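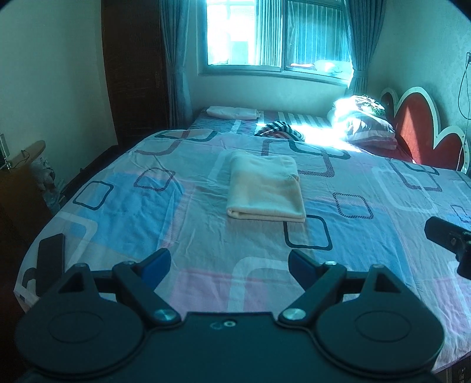
Figure 4. Double bed with printed sheet, small bedroom.

4.3 The bed as a work surface

In the interviews, people were asked where in the home they fold dry laundry. We had expected the dining table or an ironing board to come first, as in the earlier work by Halonen and Sundaram. Most people named a bed. Some had a table that was large enough and still carried the clothes past it to the bedroom. The reasons they gave were practical. The bed is wide, it is at a height where a person can stand or sit, and it is close to the closet where the clothes end up. Several also said that a table has to be cleared first and wiped, and a bed only has to be made, or half made.

The present section deals with what happens to the bed while it is used in this way. It draws on the visits in Kirnura and Risstead and on the 60 diaries collected there. Kitchen tables and floors are taken up in 4.4.

A double bed gives a large flat area, but people rarely used all of it. Small items that live on the bed during the day stayed where they were and the laundry went around them. In Figure 4 a flat black object, a phone or a remote control, lies on the sheet near one side of the bed. Objects of that size were common in the diaries, along with glasses, chargers and books. Diary keepers seldom wrote about moving them, and when they did it was because something had gone missing under the clothes. One woman in Risstead described searching the whole apartment for her remote and finding it the next morning inside a folded pillowcase.

The sheet matters more than we had thought. The one in the figure has a dense pattern of rounded squares in pale pink, light blue, white and lavender, with dark navy outlines over it. On a print like this, large items are easy to pick out by their edges and thickness. Socks and handkerchiefs in similar colors are harder. Two diary keepers mentioned spreading a plain towel over a patterned sheet before pairing socks. Others did their socks on the floor or left them in the basket until last. We did not ask about sheet patterns in the first round of interviews, and the question was added in September, so the answers come from the second round only.

4.3.1 Stacks, heaps and the far side of the bed

Halonen and Sundaram treat folding as a sequence with a start and an end: a heap goes in, stacks come out. Our material fits this poorly. Folded and unfolded things share the bed for long periods, and the bedding itself is often part of what has to be dealt with. Kokkonen, who did the Kirnura visits, began marking three kinds of item on his floor plans: folded, unfolded and "bed," the last meaning pillows, covers and blankets that belong there anyway. The third kind turned out to be the most difficult to mark. A folded blanket at the foot of a bed may be clean laundry, or it may be where the blanket is kept.
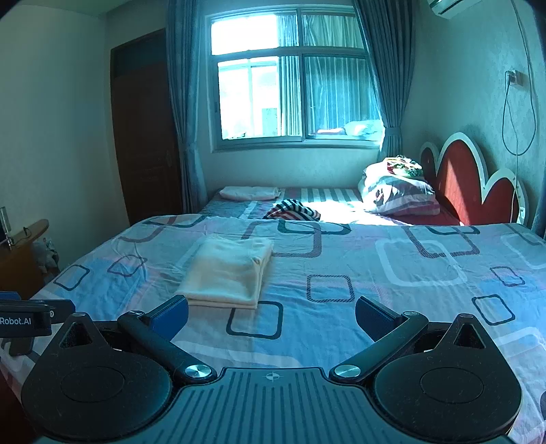 Figure 5. Folded and unfolded items on the bed, with bedding piled against the headboard.

All three kinds can be found in Figure 5, with the same difficulty. The cream-colored towel has been folded into a rectangle, and a folded pink-and-white cloth lies farther back on top of a blue-and-white striped bedcover. A striped garment in navy, red and white is crumpled between them and the headboard side. The pile against the headboard includes a gray-and-pink patterned pillow with a colorful bundle of cloth on top of it. The pillow can be marked "bed" without much doubt. The bundle cannot be placed from its position alone, and we would leave it unmarked.

The head of the bed was the usual place for bedding that had been pushed out of the way. People who folded standing up tended to keep the nearest part of the bed free and put finished stacks beyond it. People who sat on the bed built their stacks on either side of themselves and often had to get up carefully. In homes where two people folded together, each had a side, and items for the other person were thrown across. Hyvönen's notes from Risstead have a good deal on this, including a couple who sorted by owner before folding anything and a household where each person folded only their own shirts.

How long things stayed on the bed varied. Most diary keepers cleared it the same day, and bedtime was the deadline they mentioned most often. Ten wrote that stacks were moved to a chair at night and sometimes back to the bed the next morning. Kiiskinen has suggested that the chair should be counted as storage. We have kept it as a work surface, mainly because people kept adding to the stacks there, but the choice affects the totals in Table 6 and readers who want to compare our results with older studies should look at both columns.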